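FOR IMMEDIATE RELEASE

Clalener Opens a Second Home for Your Worn-Out Toothbrushes

ANDTHORPE, February 9, 2018

12 comments | 38 shares

Hi everyone, Rosalind Castellanos here, founder of Clalener and the person who still answers most of the emails. I have news I've been sitting on since before the holidays and I'm so glad I can finally share it. Starting this month, our mail-back program for used toothbrushes, floss containers and empty toothpaste tubes is open to every household in the country. Until now it was only for people in and near Andthorpe, and boy, did the rest of you let me hear about it!

If you're new to us, we make the Matlala toothbrush. It has a handle you keep and a head you swap out, and it comes in four colors (the green one is my favorite, the coral one outsells it every single month). We started the company in my sister's garage with one mold and a lot of bad coffee. Last year 2,780 households signed up for the local mail-back trial, and they sent us 3,224 envelopes full of old brushes. Some had notes tucked inside. One had a very nice drawing of a molar.

So what changed? We teamed up with Stelladent, a family business that has been grinding and reforming dental plastics for years and knows far more about it than I do. Chak-lun Hsieh, who runs their plant, spent most of last spring talking me through which plastics can go together and which ones absolutely can't. "Rosalind wanted to put everything in one bin," Chak-lun says. "I told her she could have two bins, and she took it pretty well."

Two bins it is. Handles go one way and tubes go the other, and your envelope has a divider down the middle so you can do the sorting at your bathroom sink. Please rinse the tubes first. Our sorting team asked me to put that in bold, but this is a press release, so I'll just say it again — please rinse the tubes! 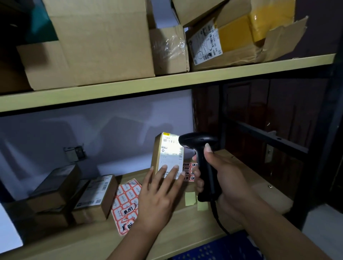
How much does it cost to send an envelope back?

Postage is free for anyone who has bought a Matlala brush, and everybody else pays four dollars for an envelope, with the return postage already on it.

You don't have to send our brushes, either. Any brand is fine, and so are kids' brushes with the cartoon characters and the suction cup on the bottom. We can't take electric brushes with the battery still inside, but the snap-off heads are welcome. Mouthwash bottles should go in your regular recycling at home if your town takes them.

The reformed plastic will become travel cases first. Soledad Mbeki, our designer, has been carrying the prototype in her purse for weeks and tells me the hinge is finally right. It's a speckled gray and no two come out quite the same. We plan to have them in the shop in April, and the first 400 will go free to people from the local trial, so if that's you, keep an eye on your inbox.

We're also putting together a classroom kit with Marisol Bellamy, a second grade teacher who wrote to us after her students filled three envelopes in one week. The kit has a poster, a brushing chart and a big shared envelope. Teachers can ask for one by email and there's no charge.

To sign up for the mail-back program, ask for an envelope with your next order or send us a note with your address. Envelopes go out on weekdays.

Press contact: Juniper Nakamura, Clalener, Andthorpe. Juniper has product samples, brush photos and a lot of patience, and she's happy to set up a call with me or with Chak-lun.

Share this | 38 shares | 12 comments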